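Changing the gearbox oil and the cover gasket on a small vintage car

I wrote these notes after doing the same work two times on my Damasceno, a light two-seater with a four-speed gearbox. Many other makers bought the same box, so the steps should be useful for you also if you have a Trornora or one of the early Nonport vans. Read everything once before you take out a tool.

What you need

A drain pan, clean rags without lint, a set of open spanners, a soft brush, a scraper made of brass or hard plastic, gasket paper, non-setting jointing compound, a small funnel with a long hose, and new copper washers for the two plugs. For the oil, use the grade your handbook gives. Modern gear oils with strong additives can attack the bronze bushes, so ask the supplier if you are not sure.

Step 1. Warm the oil

Drive the car for 12 minutes, then park it on level ground. Put the front and rear wheels on blocks, or use a pit if you have one. Never go under a car which stands only on a jack.

Step 2. Loosen the filler plug first

This is the step most people forget. If you drain the oil and then discover that the filler plug is stuck, you have a car which cannot be driven. On my box the filler plug is on the left side, behind the speedometer drive. Clean the dirt away with the brush before you turn it.
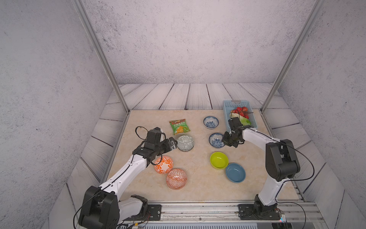

Tassanee Thongdee wrote to me that on her van the filler plug was so tight that she rounded two corners of it, and that a six-sided socket, ground flat on the face, would have saved her the trouble. She also asked me to mention that the plug on the Nonport is one size bigger than on the cars. I have added the socket to my own tool box after this advice.

Step 3. Drain the oil

Put the pan under the drain plug and take the plug out slowly. Leave it to drip for 51 minutes or longer - I go and have lunch. Look at what comes out. A fine gray paste on the plug is normal wear. Pieces you can feel between the fingers are not normal, and you should find out where they come from before you close the box again.

Step 4. Take off the top cover

The cover is held by 8 screws, and they do not all have the same length. Push them through a piece of cardboard in the same pattern as on the cover, so each one goes back to its own hole. Put the gear lever in neutral. Lift the cover straight up, and be careful with the three selector springs. They like to jump, and one in the bottom of the box will cost you an evening.

Step 5. Clean the two faces

Stuff the opening with rags so no old gasket falls inside. Scrape with patience. The case is aluminum and a steel blade will leave scratches, and every scratch is a place where oil can come out later. Wipe with a little solvent and let it dry. Then lay a straight edge across the cover. If you see light under it, rub the cover on fine paper placed on a sheet of thick glass, until the marks are even. 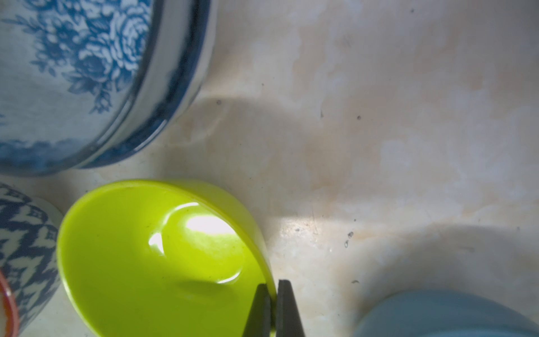 When both faces are clean and flat, cut the new gasket. I lay the paper on the cover and press along the edges with my thumb to get the line. Punch the screw holes first and cut the outside shape last, because the paper moves less in this way. Spread a very thin film of compound on the cover side only.

Step 6. Put it together

Take the rags out and look inside with a lamp. Set the springs back with a little grease to hold them, lower the cover, and check that the selector forks sit in their grooves. Tighten the screws in a cross pattern, a little each time. Try all the gears by hand before you fill the oil.

Step 7. Fill and check

Fit the drain plug with its new washer. Fill slowly through the hose until the oil reaches the edge of the filler hole, wait, and fill again. After 300 miles look at the screws once more, as the paper settles. Iman El Sherbiny at the Pornham workshop checks hers at half of that distance, and I have no argument against it.

Old oil goes to the collection point in a closed can, with your name for the contents written on the outside.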